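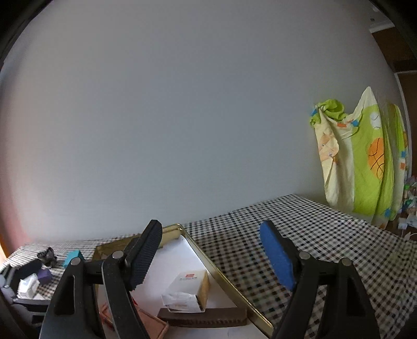

Packing bench at Waltby: is it staying?

tallyho_mk
They put the grippers on small boxes in August. Management says no job losses. We went from 20 packers to "flexible cover." Anyone else buying it?

bentnail
I was at Emex when they did this. My hours held up. My back is better too.

tallyho_mk
And your rate?

bentnail
Same rate, more boring.

crateworm
Peltilora quoted our site 400 picks a shift. Never saw it. Two of us spend all day straightening crushed flaps and feeding trays.

bentnail
Feeding trays beats lifting. Sorry, it does.

crateworm
For you maybe. I used to run the bench. Get the cover hours in writing.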